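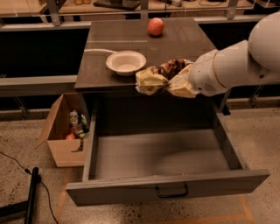 Figure 3. Teleoperated episode from the drawer subset, head camera view. The gripper holds a bag over the open drawer. An apple and a white bowl are on the cabinet top.

4.2 Collection of Drawer Episodes

The drawer subset contains 3363 recorded episodes, of which 3000 were kept for training after the filtering described in Section 4.3. All episodes were collected by teleoperation. Each begins with the arm in a fixed rest pose and ends when the operator presses the stop pedal. The operator receives a one-sentence instruction generated from a template, such as "put the bag in the drawer" or "put the apple in the bowl," and is told to carry it out at a natural pace.

Object placement on the cabinet top was randomized before every episode. Positions were drawn from a uniform distribution over the tabletop and shown to the person resetting the workspace, who placed the objects by hand. Orientation was left to that person. Objects not named in the instruction stay on the tabletop as distractors. In Figure 3, the apple is near the back edge and the bowl is closer to the front left.

Rigid objects with simple shapes made up most of our first collection round in January, and policies trained on that round did poorly on soft packaging. We therefore added crumpled and partly opened bags in the second round. These are harder to annotate. The grasp point moves relative to the contents as the bag deforms, and the object outline at release can differ a great deal from the outline at pickup. We do not label a grasp pose for bags. Only the time steps of gripper closing and opening are stored, together with the target container.

The open drawer creates a second difficulty. Its side walls are tall, so the interior floor can be hidden from the wrist camera during approach. The head camera usually keeps the interior in view, and we found that dropping the head stream lowered placement success more than dropping the wrist stream. Operators were asked to pause over the drawer before lowering the object. This pause was requested after Thakur and Duman noted, in a review of 100 early episodes, that many releases happened while the arm was still moving sideways.

Image streams and joint states are logged by the Ernik recorder with a shared clock. An episode is rejected automatically if any stream has a gap longer than three frames. Episodes in which the object touches the drawer wall before release are kept and flagged, and the flag is used in the ablation of Section 5.1. Episodes in which the operator drops the object outside the drawer are stored in a separate failure set and were not used for behavior cloning. The subset was frozen on 2019-09-08, and all results below refer to that version.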